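Thu 26 March – hand-guided demos, PC teardown cell

Goal for Pultbridge is still 100 clean demos of the drive swap. We stand at 8, and I'm being generous about two of those. Tower on its side, panel off, drive parked upright in the gray fixture.

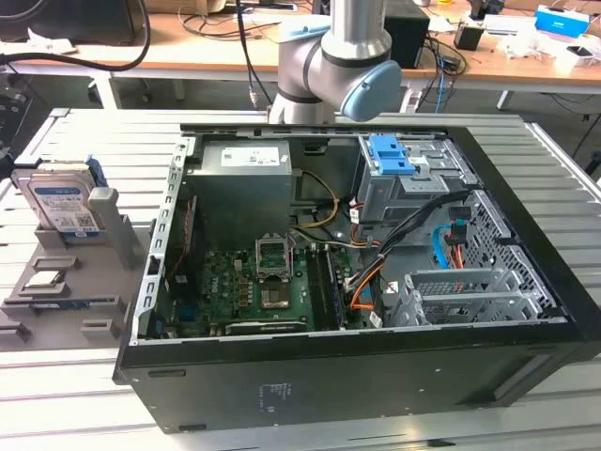
Started with the slow approach on the theory that the policy copies whatever we do, including dithering. My pauses from January are all in there, faithfully learned. Rule from now on: decide, then move. Scratch the take if you stop to think.

Guiding by the knob beats the joystick for the last bit of travel – you feel the caddy bind before anything complains.
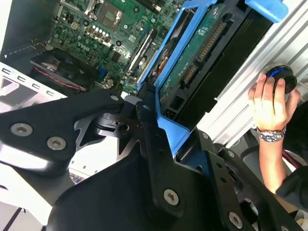

Wrist view, caddy at the gripper, hand on the knob.

Lighter grip helps too. Squeeze and your own tremor goes into the recording. Take 153 is a fine study of my coffee intake.

Tried starting with the fingers low and close together over the chassis, to vary the start pose.
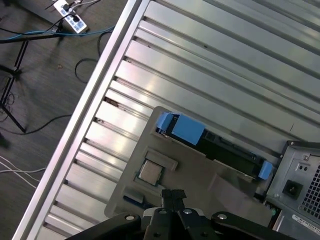 Arruda wants the start poses varied more than that, and says almost 1,000 takes from one spot would only teach it one spot. Fine. Moving the case tomorrow.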